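Tunonthorpe workshop group – equipment planning meeting, December

Present: Danai Kouris (chair), Stamatia Gavalas, Najwa Shboul, Michalis Moschos (minutes)
Apologies: Dionysis Karamanlidis

1. Welcome and last minutes
Danai thanked everyone for coming out so close to the holidays, and thanked Stamatia in particular for the walnut cake, which slowed down the first item considerably. The last minutes were agreed with one correction – the Kokkinos quote was for two sets of gripper fingers and we had written one.

2. Table for the arm
Najwa took us through what she would like to buy for the second arm table, and we had a good long talk about surfaces. She would like to keep the taped grid, as everybody has got used to it, but she asked for a proper budget line for tape and brown paper so that it stops coming out of the tea money. Agreed at 80 for the year.
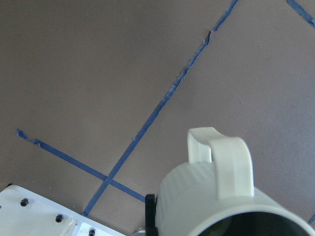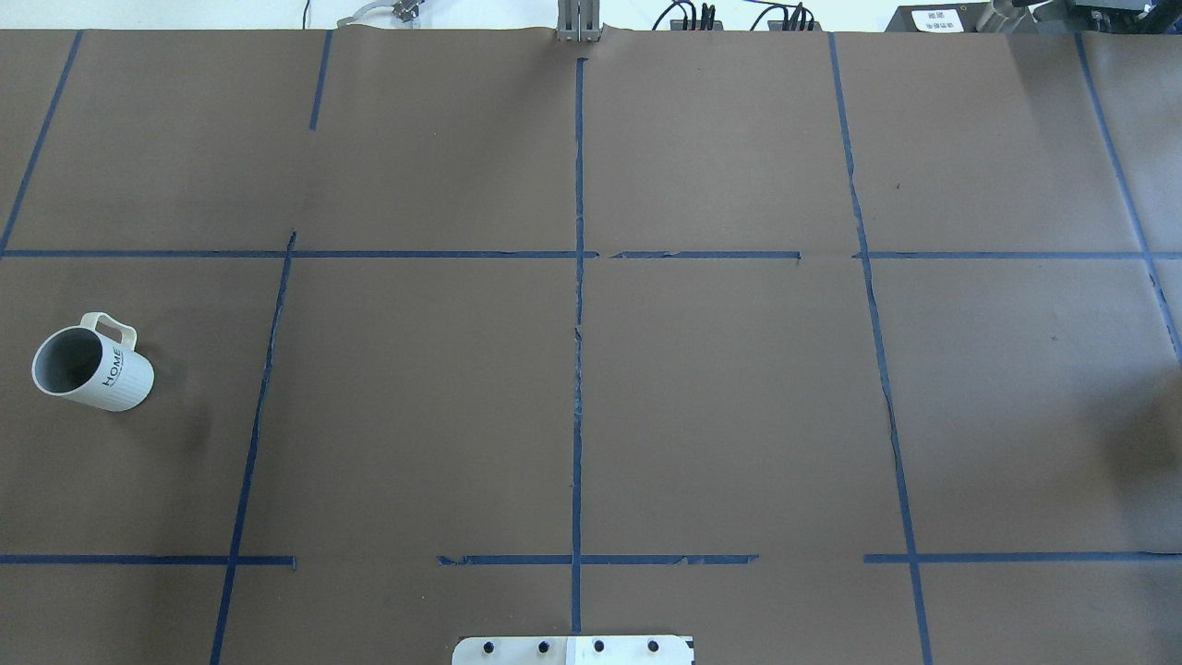 Mug on its side, tape grid.

Stamatia asked whether we might have the lines printed on a mat instead. Najwa has a price from Stukon of 14 per mat, and Danai felt (and the rest of us came round to it, after some back and forth) that we should order one and live with it for a month before going any further. Stamatia will place the order.

3. Gripper fingers
Kokkinos can hold their price until the end of January. Michalis would still like to see the Skurkusar fingers, having heard kind things about the softer pads, and offered to write and ask for a sample pair. Left open until he hears back.

4. Budget
We have 2000 for the coming year. Najwa would like half of it kept back for the second arm's controller and cabling, and there was a fair bit of sympathy for that – Danai asked her to bring a written list next time. A further 50 was approved for mugs, plates and other household things to practice with.

5. Any other business
Dionysis sent word that he has the spare key. Next meeting in January, 4 p.m., same room.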